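Wednesday, March 22, 2023

Rain all day, so I had no excuse not to go up to the box room and get on with the arm. Pushpa Sandhu came round after lunch with a lemon cake and her laptop, and between us we ate rather more than we mended, but it was a lovely afternoon and I want to get it down before I forget which settings we changed.

The real arm is still in bits on the bench, waiting for the second shoulder bracket from Lorkano, so for now we are working in the simulated kitchen, which I have grown very fond of. I'd quite like those orange floor tiles downstairs! Pushpa thinks the reach is too greedy and that I ask the elbow to do everything – she is probably right, she usually is. We saved a few views as we went along.

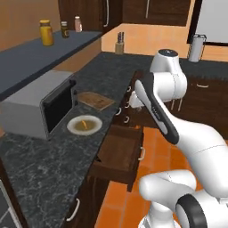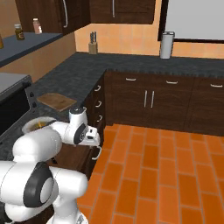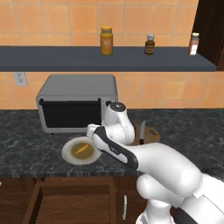 I had been using a step of 600 in the motion file for weeks, quite happily, and Pushpa asked me why, and I had no answer at all except that it was there when I started. We had a long talk about that (and about her sister's conservatory, and whether Sundell is the better glue for printed parts) and in the end I halved it and made a note in the green book. The log is up to run 1,147 now. I remember being thrilled with 29.

Kanchan Chauhan rang at teatime to ask if she could have her bench vice back, and I had to confess it is holding the base plate and will be until the bracket turns up. She was very sweet about it and said May would do. She also said the Pavlović bearings she ordered were a nice snug fit, so I might get a pair for the wrist, though 2 of anything seems to mean another evening at the kitchen table with the receipts.

Must remember to label the shoulder cables before I put everything away, and to give Pushpa her cake tin back. Tomorrow I'll go through the drawer handle positions again and then see whether the post has been.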